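Classroom & Club Gear | Reviews
Posted in November by the club coach

Our high school robotics club bought the Forka tabletop arm set at the start of the school year, and we have now used it long enough to say something useful. The set is two arms, two grippers, the cables, a power supply for each arm and a license for the control software. We paid 700 dollars per arm, which used up most of what we had for the year.

Setup took one long afternoon. The printed guide covers mounting and first power-up well, then stops. Everything after that is in the online manual, and the online manual is written for people who already know the software. Two of our seniors worked through it in a couple of meetings and wrote their own four-page version for the younger students. If you buy the set for a club, plan on doing the same.

The arms are solid. The joints have very little play, and they hold position when a student stops a program halfway through. They are also heavier than they look in the catalog, so a light folding table will shake when both arms move at once. We moved ours to a sturdier table in the second week and the shaking mostly went away.

Grippers are the part I was least sure about before we bought it, and they have been the best part of the package. They are plain two-finger parallel grippers, held together with small screws that a student can reach with a normal hex driver. The fingers come off easily if you want to make your own. One team printed a wider pair for picking up blocks and went back to the stock ones after a few tries.

Most of our practice is with household stuff. Blocks and cubes are fine for the first lessons, but students get good at them quickly, and the regional contest we enter uses soft and odd-shaped objects. Foil, paper, sponges and bottle caps cost next to nothing and teach a lot more.
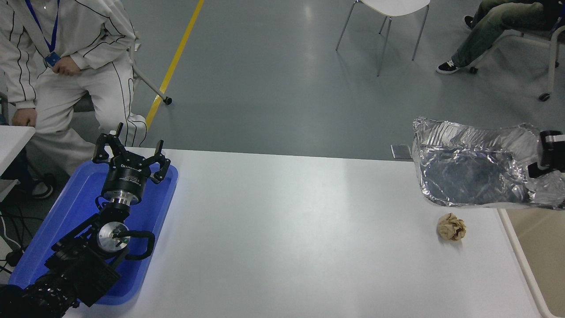
Paper is the easier of the two materials. A wad of it gives a little when the fingers close, and you can be sloppy with the angle. Foil is harder. If the grip force is set too high, the shape collapses and the next attempt starts from something different. The Forka software lets you set the force on a slider from 1 to 100, with no units, and the steps at the low end are coarse. Our students would like finer control there and so would I.

The software is otherwise decent. Teaching a motion by hand works well, and the playback is close to what was taught. Saving is less reliable. We lost a program twice when the laptop went to sleep, and the autosave setting is off when you install it. Turn it on first thing. There is also no simple way to copy a program from one arm to the other – you have to export it, rename it and import it again.

We also tried the Wundach wrist camera, sold separately for 89 dollars. It clips on without tools and the picture is clear enough for the color-matching exercises. The cable is too short to run down the arm without pulling at full reach, so we added an extension. I would wait on the camera until your students are comfortable with the basic motions.

Before this we had a single Kruger arm, which was cheaper and slower. It was fine for showing a class how joints work. It was not much good for a club, where students spent most of the meeting waiting for a turn. Having two arms has made the biggest difference for us, and I would take two modest arms over one expensive one.

Support has been average. I wrote in about a noisy joint and got an answer in four days, with a link to a calibration routine that fixed it. Spare fingers took longer to arrive.

I would buy the set again for a club with older students and a coach who has time to learn the software. For middle school I would look at something with simpler lessons included. Whatever you get, keep some of the budget back for a good table and spare cables.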